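Homirport Foods to close the loop on snack and carry bag waste with new Pillholm return program

Shoppers in Pillholm will be able to return soft plastic packaging and paper carry bags at every Homirport store from November
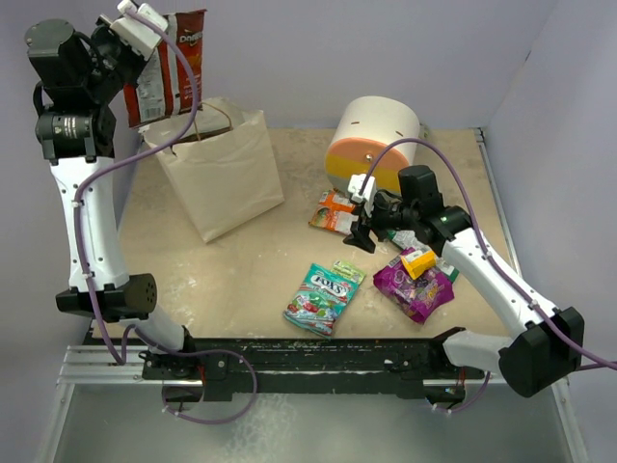
PILLHOLM – Grocery retailer Homirport has announced a packaging return program covering all 17 of its stores in the Pillholm region, following a trial at its Caron Street and Harbour Road locations.

Under the program, customers may bring back clean, empty soft plastic packaging, including chip bags, bread bags, frozen vegetable bags and confectionery wrappers. Paper carry bags in any condition will also be accepted. Items may be left at collection points near the entrance of each store during regular trading hours. No purchase or loyalty card is required.

Material will be taken to the Vorach sorting centre, where it will be separated by type and baled. Paper will go to a regional mill for use in cardboard. Soft plastics will be processed into garden edging, fence posts and park benches.

"Our customers have told us for some time that they do not know what to do with the packaging left over once the groceries are put away," said Obsa Chala, Director of Store Operations at Homirport. "Most of it cannot go in the kerbside bin. We wanted a service that people could use on their normal weekly shop, without a special trip."

The trial at the 2 stores ran over the winter months and collected 1,000 kilograms of material. Staff feedback led to several changes, including wider openings on the collection points and clearer labelling in plain English. Collection points will be emptied daily.

Homirport will also introduce a heavier paper carry bag designed for repeated use. The existing bag will remain on sale until current stock has been used.

Quentin Cordier, General Manager of Vorach, said the centre had added a second sorting line in preparation for the program.

"Soft plastics are light, they catch in machinery and they are easily spoiled by food," Mr Cordier said. "We ask households to shake out crumbs and make sure packaging is dry before it is returned. A small amount of care at home makes a considerable difference to what can be recovered."

The following items will not be accepted: cling wrap, foam trays, compostable bags, and packaging that has held raw meat or fish.

The program has been funded for an initial period of 30 months. Homirport will publish the weight of material collected at each store twice a year, together with details of where it has been sent.

Local schools and community groups wishing to organise a bulk return should speak to the manager of their nearest Homirport store.

About Homirport

Homirport is a grocery retailer based in Pillholm. It operates supermarkets and a home delivery service throughout the region.

Media enquiries: Homirport Corporate Affairs, Pillholm

– ENDS –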